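The toy bin is where a household's good intentions go to lie down. Emiko Kamata has spent 35 years repairing, sorting and reselling secondhand toys, and she'll tell you she can read a family by what has sunk to the floor of the container.

Her shop, Hollasari, takes in toys by the boxload. Everything gets tipped into metal bins, because plastic ones crack and wicker ones, she says, "eat the small parts and never give them back." The metal scratches, the paint flakes, and she has stopped apologizing for either.

What comes in rarely belongs together. A dinosaur ends up on its side next to a spotted plush-like animal, purple sunglasses tilt by the front wall, and a blue cup turns up with a sticker still on it. Kamata has strong feelings about cups. They are kitchenware, in her view, and every child on earth disagrees.

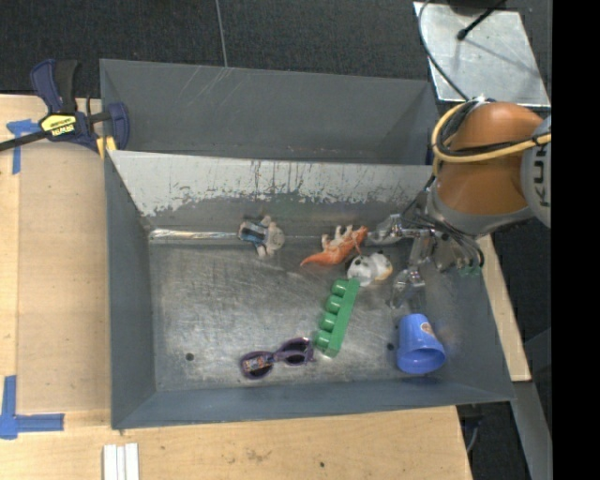 ## The sort

Her system has changed little. Soft things go first, to be washed. Building blocks go to the block shelf, where they join 2,000 others and are never seen as individuals again. Figures and animals get a wipe and a price, and sunglasses go in the dress-up drawer.

Oluwaseun Ekwueme, who took over the pricing last April, once proposed a drawer marked Other. It held 98 items by the end of the month – a doll's left boot, half a whistle, something with a spring – and was quietly abolished.

Kamata's advice for the home is brief. Use a shallow bin, keep it low, and empty it right out now and then. Her own grandchildren keep their toys under the sofa.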